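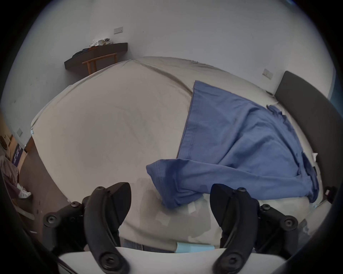
Blue T-shirt, big bed, two black fingers. Club night.

I have folded laundry for most of my adult life and never once thought about it, and then I joined the Gashaw Robotics Club and now I can't put away a shirt without narrating it in my head. My family is very patient. (They have also noticed that I'm slower than I used to be, which is a little embarrassing for a person who goes to a club about this stuff.)

For those of you who came over from the gardening posts, a quick catch-up! The club meets on Wednesday evenings over in Londow, and anybody can join, whether you've built things before or you've only ever changed the batteries in a smoke alarm. I was the second kind. This spring we signed up for the household round of the Vindard Challenge, where each team picks one chore and teaches a machine to do it from examples that people have performed by hand. Some teams took dishes. One took shoes, which I thought was clever. We took laundry, and I may have been the loudest voice in favor, so I have only myself to blame.

Our goal was 1,000 good examples by the end of May. It sounded like nothing when we wrote it on the whiteboard. You pick up a shirt, you fold a shirt, how long could that take? Well, with your own two hands it takes no time at all. With a hand-held gripper it's more like eating soup in mittens, at least for the first evening. You squeeze, and you're sure you have the hem, and you lift, and up comes the hem plus a good handful of bed sheet. Then you put it all down and start again, because a take with the sheet in it doesn't count.

I did 20 that first night and kept 2. Two! I drove home and ate cereal standing up.

What helped me in the end was slowing way down and coming in low, with the fingers wide open, and letting the cloth bunch up a little before closing on it. A T-shirt is friendlier than you'd think once you stop trying to pinch it flat. Sleeves are another matter. I have strong feelings about sleeves and I'll save them for another post.

The other thing I didn't expect was how much we'd end up talking about the bed. At home I smooth the sheet with one swipe of my arm and call it good. In the club we had a whole discussion, and I mean a long one, with snacks, over how smooth is smooth enough.
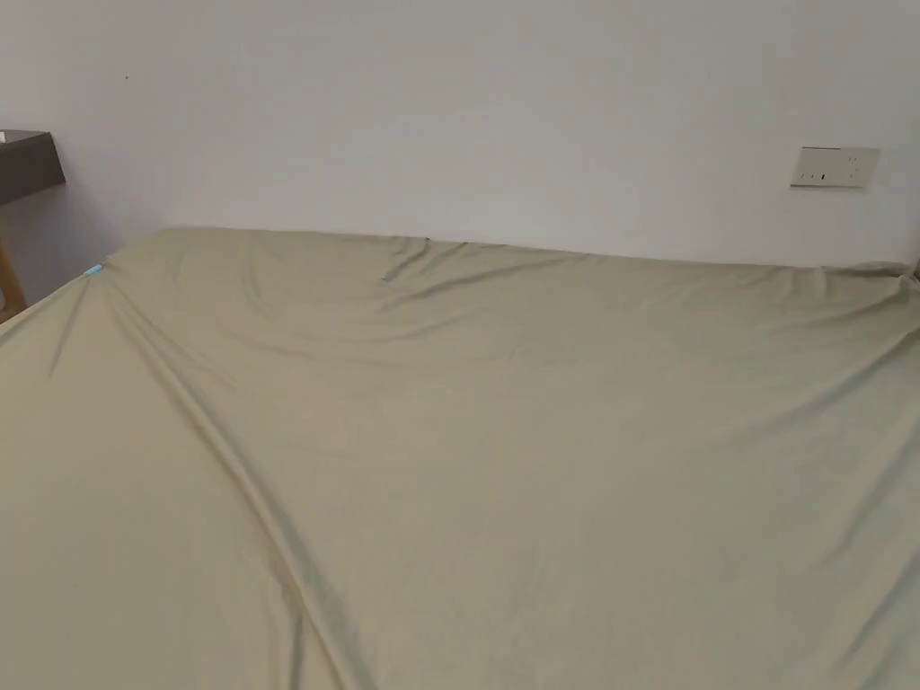

One side said a few wrinkles ought to stay in, as real beds have them and a machine that only knows perfect ones will be lost in an ordinary house. The other side wanted everything pulled tight so we could tell the shirt's folds from the sheet's folds when we went back over the takes. I went back and forth on it all evening. We settled on pulling the corners down before each set of 10 and leaving whatever ripples were left after that, and so far everyone can live with it.

After the takes are done we sort them in Trurken, the little program one of the students in the club wrote, and it's much nicer than the spreadsheet we had before. You watch each one through, mark it keep or toss, and type a note if something odd happened. My notes are too long. I've been told this kindly, more than once, and you who read this blog will not be surprised.

Next week we start on pants, and I've been practicing at home with salad tongs. If any of you have a good way of finding a waistband without looking at it too hard, please leave it in the comments, and I'll bring it along with the banana bread.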